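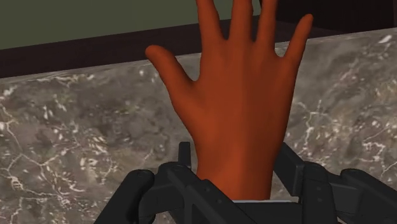
Cours 6 : constituer un jeu de démonstrations

Bon, on reprend là où je vous avais laissés avant la pause. Vous avez une politique à entraîner par imitation, un simulateur qui tourne, et zéro donnée. Par quoi on commence ? Moi, je commence toujours par écrire la consigne de la tâche en une phrase (une seule !), et je la relis à voix haute. Si deux opérateurs la comprennent différemment, vos exemples vont se contredire et le réseau fera la moyenne des deux, ce qui donne en général un geste idiot.

Pour le projet Odemo, je vous demande 300 épisodes par binôme. Variez la pose de départ du bras, la position des objets sur le plan de travail, l'éclairage si vous avez le courage. Et gardez deux points de vue synchronisés : un plan large pour le bras entier, et une vue rapprochée côté poignet. J'ai perdu tout un mois de mai à cause d'horloges décalées, alors vérifiez vos horodatages dès le premier épisode.
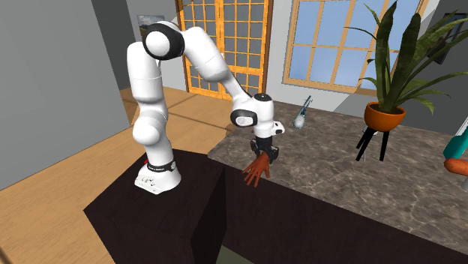
Misaki Onishi m'a demandé s'il fallait jeter les épisodes ratés, parce que chez elle ils faisaient baisser le score à chaque entraînement. Eh bien non, on les garde, mais dans un dossier à part, avec une étiquette d'échec ! Ils serviront à la séance sur les fonctions de récompense.

À rendre : vos épisodes, la consigne, et une page sur ce que vous avez fait varier. Notation sur 18, les 2 points restants vont à la propreté des fichiers.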